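利瑞斯（Liris）公寓出租套间年度安全检查表（附检查意见）
检查日期：2018年6月27日
房号：462
检查性质：年度例行，兼补查去年十月未关闭的项目
结果填法：合格 / 整改 / 待复查 / 不适用

填表前的几句话

本表沿用旧版格式，旧版是谁设计的已不可考，从字体看应该是个喜欢宋体加粗的人。“检查意见”一栏原本只留了一行，我每年都写到背面去，今年索性把格子拉大了。业主只想看结论的，请翻到“整改汇总”。租客只想知道押金扣不扣的，本表不管押金，请问管理处，管理处会让你来问我。

一、入户与通道

1.1 入户门能从室内不用钥匙打开
结果：合格
意见：门锁正常。门内侧另装了一道链条，链条没问题，问题在固定链条的螺丝，四颗里有两颗长短不一，应该是从别的什么家具上借来的。用手能拧动。建议换成一样长的，这不算整改，算体面。

1.2 门外走道无杂物
结果：整改
意见：走道上有鞋架一个、雨伞若干、儿童滑板车一辆。租客表示鞋架“马上就搬”。去年十月的表上写着同一句话，连鞋架的颜色都没变。走道是逃生用的，断电以后没有灯，人跑起来不会先低头看鞋。请于复查前搬走，搬到隔壁门口不算搬走。

1.3 楼层疏散指示灯
结果：合格
意见：按下测试钮亮，松开灭。箭头指向楼梯。往年有一盏指向配电间，已纠正。

1.4 防火门自动闭合
结果：待复查
意见：闭门器有油迹，门能关，但最后一掌宽的距离要靠人推。门下塞着一块折好的纸板，说明平时是撑开的。我把纸板拿走了。根据以往经验，下次来会看见一块新的，而且折得更好。

二、用电

2.1 配电箱标识清楚
结果：整改
意见：标签齐全，内容存疑。“厨房”控制的是卫生间，“卫生间”控制的是空调，“空调”那一路拉下来以后全屋没有任何变化，租客和我都等了一会儿。这一路究竟通向哪里，请电工查明。在查明之前请不要给它贴新标签。

2.2 漏电保护器按月测试
结果：整改
意见：按测试钮能跳。问上次测试是什么时候，答“搬进来的时候应该有人测过吧”。测试钮就在面板上，写着“每月按动一次”，字是小了点。按下去全屋会断电，正在做的饭会停，请挑个不做饭的时间。

2.3 插座与面板
结果：整改
意见：客厅两处为Skultier面板，安装平整，无发黑。厨房水槽旁的插座没有防溅盖，离水龙头不到一臂。盖子找到了，在抽屉里，包装没拆。装上就行。

2.4 插线板使用
结果：整改
意见：电视柜后面一个插线板接着另一个插线板，后者再接一个转换头，转换头上插着一盏夜灯。夜灯本身功率极小，很无辜。有问题的是中间那一级，上面还有电热水壶。水壶请直接插墙。插线板串联这一项，本表已连续多年打不合格，几乎每户都有，我有时觉得可以预先印好。

2.5 电线老化、压线
结果：待复查
意见：落地灯的电线从地毯底下走过。掀开看，外皮暂时完好，但有一段被沙发脚压扁。挪沙发需要两个人，当时在场的另一位说腰不好。请在复查前挪开。

2.6 充电设备
结果：整改
意见：平衡车在玄关充电，旁边就是上文提到的鞋架。换句话说，充电的东西和不让人出去的东西放在一起了。不得在逃生路线上充电，也不得整夜充电。租客问放阳台行不行，阳台有日晒，也不行。请使用楼下集中充电处，我知道那边的车位常满，这一条我已经写进给管理处的另一张表。

三、燃气与热水

3.1 燃气软管
结果：整改
意见：软管表面有细裂纹，卡箍一端松动。管身印的有效期已经看不清，看不清就按过期处理。请换金属波纹管，由燃气公司的人上门换，不要由“懂一点的朋友”换。

3.2 燃气热水器
结果：合格
意见：Baert机型，烟管通到室外，接口处无脱落。点火一次成功，火焰蓝色。机身上贴着一张卡通贴纸，贴在进风口旁边而没有贴在进风口上，值得肯定。

3.3 厨房通风
结果：合格
意见：窗能开。窗台上有一盆葱，开窗时要先请葱让一让。

3.4 燃气报警器
结果：待复查
意见：绿灯亮，按自检有声。安装位置偏低，天然气往上走，报警器装在齐膝的高度，等它闻到的时候大家应该都闻到了。须改到靠近天花板处。墙上有旧孔，位置刚好，说明它以前装对过。

四、火灾探测与灭火

4.1 感烟探测器，客厅
结果：合格
意见：Zavent独立式，按钮测试正常，声音响亮，楼上敲了一下地板表示听到。

4.2 感烟探测器，卧室外
结果：整改
意见：底座在，探测器不在。在厨房柜子里找到，电池取出，用塑料袋包着。租客说是因为煎鱼会响。煎鱼响说明它是好的。请装回，如果觉得吵，按面板上的静音钮，它过一阵自己会恢复工作，比装回电池的人可靠。

4.3 灭火器
结果：整改
意见：干粉灭火器一具，指针在黄区边缘，检验标签已过期。放置位置在储物间最里面，前面有行李箱、电风扇和一棵拆散的圣诞树。我花了20秒才摸到，而且我知道它在那里。请移到厨房门外，挂墙，不要当挂钩用。

4.4 灭火毯
结果：合格
意见：挂在灶台侧面，拉绳朝下，可以单手抽出。全屋检查到目前为止最让人放心的一件东西，据说是买锅送的。

五、卫生间与地面

5.1 防滑
结果：合格
意见：淋浴区有防滑垫，吸盘完好。垫子背面请偶尔洗一洗，这句与安全无关，是我翻过来看了以后忍不住写的。

5.2 镜前灯
结果：待复查
意见：灯罩内有水汽，不排除密封圈老化。先关掉不用，等电工来查那一路神秘的空调时一起看。

5.3 地面高差
结果：合格
意见：门槛处贴了反光条。检查人还是绊了一下，责任在检查人。

六、窗户与阳台

6.1 限位器
结果：整改
意见：本户有幼儿。客厅窗限位器有效，次卧窗的限位器螺丝缺失，窗可以全开。窗下放着一张矮凳。凳子当场请租客搬走了，限位器请在本周内装好，这是全表最着急的一项，请不要因为它写在中间就当它不着急。

6.2 栏杆
结果：合格
意见：手推无晃动，焊点有浮锈。明年再看。

6.3 阳台堆放
结果：整改
意见：纸箱叠到与栏杆齐平，等于给小孩修了楼梯。纸箱里是什么，租客也记不清了，打开一个，里面是另一个纸箱。

6.4 花盆
结果：合格
意见：均在栏杆以内。去年悬在外侧的那一盆已经移进来，长势反而更好，算是意外收获。

七、家具固定

7.1 高柜防倾倒
结果：整改
意见：书柜高过人头，没有固定到墙上。附赠的固定件还在说明书的袋子里，袋子夹在书柜第二层的书中间，可以说是离得很近了。抽屉柜同理，小孩会把抽屉一个个拉开当台阶，柜子就跟着下来。电视也请一并绑上。

7.2 重物摆放
结果：合格
意见：重的在下面，轻的在上面，只有一台缝纫机例外，在柜顶。缝纫机主人承诺会拿下来，并问我会不会修。不会。

八、卧室与织物

这一节旧版没有，是我加的。查了这些年，发现大家对电很警惕，对布完全不设防，而布是家里最多的、最爱待在错误位置上的东西。它会盖住灯，会搭在取暖器上，会铺在楼梯口，会从晾衣架慢慢滑到插线板上，全程没有声音。

8.1 取暖设备周围无织物
结果：待复查
意见：天气热，取暖器已收起，无法现场查看。收起来的样子是外面罩着一条毛毯。冬天拿出来时，请先拿掉毛毯。这句话听起来多余，但我是有理由才写的。

8.2 灯具无遮盖
结果：整改
意见：床头灯上搭着一条纱巾，说是光线柔和。灯泡是老式的，灯罩摸上去烫手。换一只暖色的LED，同样柔和，纱巾也能保住。

8.3 床上与地面的零散织物
结果：合格
意见：零散织物不靠近热源、不堵门、不踩在脚下即算合格，叠不叠不在检查范围。我自己家的也不叠。卧室到门口要能摸黑走直线，请各户晚上关了灯试走一次，脚碰到什么，什么就该收。

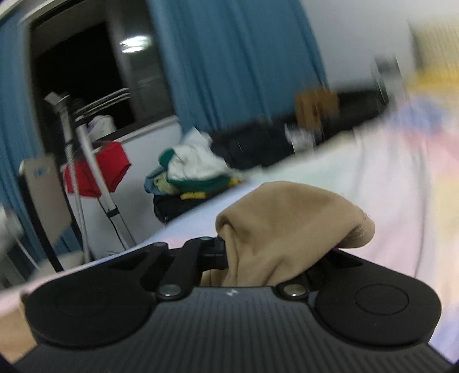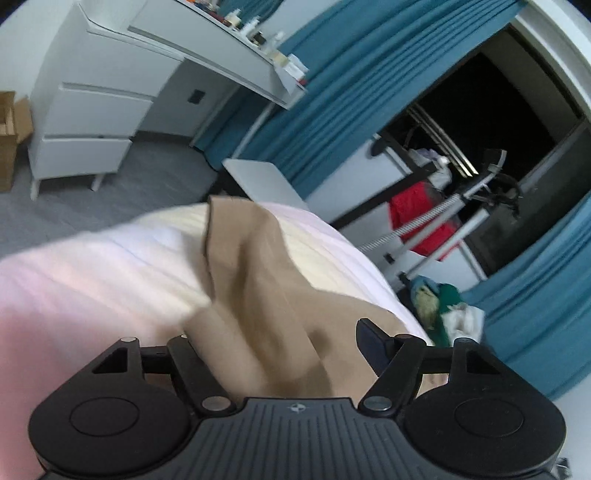 8.4 窗帘
结果：合格
意见：长度不拖地，拉绳已剪短并固定在高处。拉绳环对幼儿是勒颈风险，很多人家把绳子打个结完事，打了结的绳子也还是绳子。本户做得对，记一笔好的。

8.5 晾晒
结果：合格
意见：晾衣架不得挡门，不得架在电暖器上方，不得挂在消防喷淋头上。最后一项是专门为181房写的，该房已于去年整改，喷淋头目前只负责喷淋。

8.6 被褥与电热毯
结果：待复查
意见：电热毯折叠存放，折痕处电热丝容易断，请改为卷起来。插头上的型号标签已磨掉，年头不明。问是哪年买的，答“结婚的时候”，没有再问。冬天启用前请平铺通电试一次，人在旁边看着，有焦味就扔。

8.7 床下
结果：整改
意见：床下有喷雾杀虫剂两罐、备用打火机一包，与换季被子放在同一个收纳箱里。从火灾的角度看，这个箱子考虑得很周全。请分开放，喷雾罐放阴凉通风处，打火机放小孩够不到的地方，被子可以继续留在床下。

九、应急准备

9.1 手电筒
结果：整改
意见：有，没电。电池规格与4.2项取出的那块不通用，所以连互相帮助都做不到。

9.2 急救箱
结果：待复查
意见：箱子很新，里面主要是创可贴和一张外卖菜单。碘伏过期。纱布有，剪刀没有，请补一把圆头的。

9.3 应急电话与集合点
结果：整改
意见：冰箱上贴有物业电话，少一位数字。集合点为南侧空地，全家三人，问出三个答案，其中一个是“奶奶家”。请晚饭时花点时间统一口径。

整改汇总

立即处理：次卧窗限位器（6.1）；燃气软管（3.1）；卧室外感烟探测器装回（4.2）；玄关停止充电（2.6）。
复查前处理：走道鞋架等物；配电箱标签及不明回路；漏电保护器测试；厨房插座防溅盖；插线板串联；灭火器换新并挂墙；阳台纸箱；高柜固定；床头灯；床下收纳箱；手电筒；应急电话改正及集合点统一。
待复查：防火门、压线、燃气报警器位置、镜前灯、取暖器、电热毯、急救箱。

关于费用

灭火器、探测器、闭门器由业主承担。防溅盖和家具固定件已经在屋里了，不产生费用，只产生动手。燃气软管按楼内惯例业主出钱、租客约时间，往年双方都以为对方在约，今年请以书面形式通知对方，发消息也算书面。

关于复查

复查定在十月。本人会提前2天在门上贴通知，贴通知的目的是保证有人开门，请不要把它理解为还有两天可以藏东西。往年有住户在复查当天把鞋架抬进浴缸，鞋架确实离开了走道，但5.1项因此重新打了不合格。

租客对本表有异议的，请在下面空白处写明条目号，字写大些。去年有一条异议写的是“你家也这样吧”，没有写条目号，无法处理。

异议栏：
2.4，水壶的线太短，够不到墙。
检查人回复：把水壶挪过去。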